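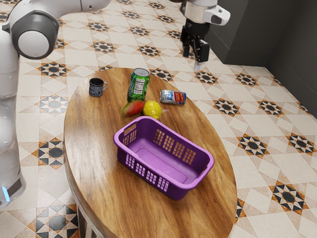 Sim view of the kitting table: arm, purple basket, two cans, mango, lemon, mug.

Forum: Warehouse & Packing Floor
Thread: Basket line is going robot, what happened at your place?

tapegun_tess
Posted Thursday, April 22, 2021
Sorry for the long one. I pack gift and pantry baskets at the Werncombe building, second shift, and we got the presentation last night. The render up top is from the handout they passed around. Basket goes on the table, arm picks the stuff, puts it in the basket, next basket. They're calling the project Clukumer and it's supposed to go live in October on two of our nine tables.

Nobody is getting laid off, they said that up front and then said it again at the end, which made me more nervous than if they'd said it once. The people on those two tables become "cell attendants." Same pay to start. I asked what an attendant does all night and got "you'll be keeping the cell fed." OK so I'm feeding it?

Has anybody here been through this on a pack line? Not pallets, not big boxes, I mean small mixed stuff where every item is a different shape.

dock_nine
We went through it two years back, with cases though. First month was rough, then it was fine. My back is better. I'd never go back to hand stacking and I was the loudest guy in the room against it.

mixedpallet
Look at what's in that picture though. A can standing up, a can lying on its side, a lemon touching a mango. That's the hard part right there. Ours could grab the standing cans all day long and then one would roll over and it would just hover. Guess who walked over and stood the can back up. Me, in safety glasses, 178 times in one shift. I kept a tally on a piece of tape because my lead didn't believe me.

tapegun_tess
178!! Did they do anything about it?

mixedpallet
They put in a tray with grooves so nothing could roll. So now somebody loads the tray by hand. You tell me what got automated.

Woldemariam_fan_club
I'm going to disagree with mixedpallet a little. (Username is from the Woldemariam plant, we had shirts.) Loading a tray is a way easier job than packing a basket to a pick sheet with somebody timing you. I did both. With the trays I could talk to people, I could look up once in a while. My wrists quit hurting. Yeah it's boring, but I was bored before too, I was just bored and sore.

mixedpallet
Fair on the wrists. But they paid me as a packer and packers had a rate bonus. Once the arm set the pace there was no rate for me to beat, so there went the bonus. Tess, ask about that. "Same pay to start" doesn't say a word about bonus.

tapegun_tess
Oh man. I didn't even think of that. My bonus is my car payment.

gripperdown
I do maintenance on cells like this, different company. A few things from my side. A simulation is a nice clean place. Every piece of fruit in there is the same fruit until somebody changes it. Your real mangoes come in soft, or with a sticker hanging off, or wet from the cooler. Ask how much of the testing was done with your real product on your real tables. If they say all of it was sim, expect October to turn into later than October.

Also ask who's allowed to clear a fault. At some sites the attendant can do it after a day of training, at others you push a button and wait for a guy like me, and if I'm across the building you're standing there half an hour getting dirty looks from shipping.

dock_nine
Seconding the fault thing. Get trained on it even if they say you don't need to be. The people who learned to clear and restart at our place got moved up a pay step. The ones who said "not my robot" are still loading.

Woldemariam_fan_club
And it isn't fair that you have to volunteer for that, but yes, do it.

valtex_nights
At Valtex they told us no layoffs too and kept their word, technically. They just didn't replace anyone who quit. We had nine on my line when the arms came in. I won't say it was the robot's fault, people leave warehouses all the time, but the line never got back up to nine and the arms don't cover a call-out. I'd ask about headcount a year out.

dock_nine
That's management though, they'd do that with or without an arm.

valtex_nights
Maybe. The arm sure made it easier to sell.

tapegun_tess
OK so my list for the next meeting is the bonus, fault training, real fruit, and headcount. I'm honestly kind of curious to see the thing run – my feet would love a night of standing in one spot. I just don't want to find out about the money from my check. Meeting's next week, I'll come back and post what they say.

mixedpallet
Get it in writing. And bring tape for the tally.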